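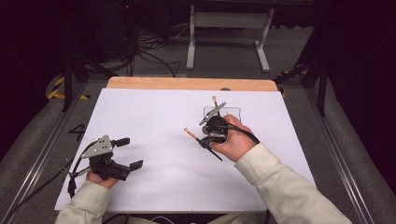

Merle Ruawai told us the other week that our planner is the first one she's used that doesn't argue with her. We've put that on the wall. She also said the docs were dreadful, and we've put that up too, a bit lower down.

About Skanunix

We write software for robot arms. Control, perception, planning and the tools that go with them. No hardware of our own, no plans for any. You bring the arm, we bring the code that tells it where to go and how hard to push.

Small team, one floor in Brinville, a second room in Muvermont where the long tests run overnight. Started in a spare bedroom with a borrowed laptop and a very slow simulator. The simulator is faster now. The laptop was given back.

What we make

Tipoki is the main thing. It takes recordings of a person doing a job by hand with a pair of grippers and turns them into something a robot can be trained on. Sounds simple. Most of the work is in the boring bits: lining up the clocks, throwing out bad takes, working out where each finger was when the tracking dropped for a moment.

It handles two hands, and the two hands don't have to match. Flat pads on one side, thin sticks on the other, fine. You tell Tipoki what's fitted in a short settings file and it sorts out the shape of the fingertips from there. Earlier versions assumed both sides were the same and we got a lot of email about that. Fixed in version 13, with apologies.

Thin flat things are what we get asked for most. Cards, film, labels, clear plastic. Cameras hate clear plastic, there's hardly any edge to find and the edge moves when the light does. Our perception code looks at several moments together before it makes up its mind, and it will say "not sure" if it isn't sure. We think that matters. A planner that gets told "not sure" can slow down or take another look. A planner that gets told a wrong number with great confidence will drive straight into the table.

The other pieces:

Planner. Two arms, shared space, no bumping. Replans on the move. Runs on an ordinary desktop.

Control layer. Force limits you can set per finger, and read back in plain units. Works with 42 arm models at the moment, list is on the downloads page and is mostly up to date.

Viewer. Scrub through a recording, see what the software thought was going on at each point, mark the bad parts. Jarrah Quinlan wrote the first one in a weekend and it's still the bit people like best, which annoys the rest of us.

How we work

Short releases. Something goes out most fortnights, sometimes it's only a bug fix and a spelling correction. Every release has to get through the full set of 217 test recordings before it leaves the building, and if one fails it doesn't go. This has made us late more than once. We'd do it again.

Support is done by the people who wrote the code. There's no separate desk. So if you write in about the planner you'll get somebody who worked on the planner, possibly in a bad mood before lunch, but they will know the answer. Please send the log file. Please, the whole log file, not a photo of the last line.

We don't do face recognition or anything meant to be pointed at people. Asked a few times, said no each time, saves everyone a meeting if it's written here.

Your recordings stay yours. We don't train on customer data unless you've agreed to it in writing, and you can change your mind later and we'll delete the lot.

Who uses it

University labs mainly, and a handful of small factories doing packing and assembly. Free for teaching, with 84 seats per school, ask if you need more. Paid licences are per site and not per robot, becuase counting robots was a pain for everybody including us.

Working here

We hire slowly. In March we usually take on a student or two for the summer, paid, proper work, your name in the release notes. You don't need a robotics degree. Useful things: being patient with time stamps, writing clearly, not minding when the thing you built last week gets taken apart on the shared screen. C++ and Python both get used daily and both get complained about daily.

Remote is OK for most jobs. Anything to do with the test room means coming in, theres no way round it.

Getting in touch

Sales and licences, use the form. Bugs, use the tracker, it gets read every morning. Visits to Brinville are welcome, write ahead so someone can let you in, the buzzer on the street door has its own opinions. Muvermont isn't open to visitors while tests are running.

Page last updated May 9, 2021. New docs are being written now, Merle has seen the first chapter and says it's better.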